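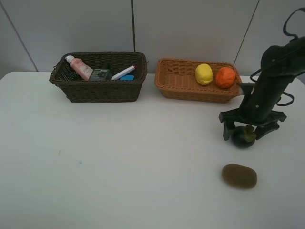
Dresdale tile repair group, minutes, 16th December. Present: Roel Brouwer (chair), Peninah Mwakalinga (notes), Van Hecke rep by phone. Grout haze on the lobby floor still not resolved, 196 tiles affected. Grovivard cleaner tried on 4 of them, result patchy. Peninah wants every test tile numbered on the back before the next round, any marker or pen will do, like the white one in the brown wicker basket. Roel agreed.

Sealer: Van Hecke say wait untill the joints are fully cured. Roel not happy, wants that in writing.

Clerkarstead job: movement joints missing along 3 walls. Cut in before June. Price to come.

Actions: Peninah to number tiles, Roel to chase Van Hecke for the leter. Next meeting date tbc.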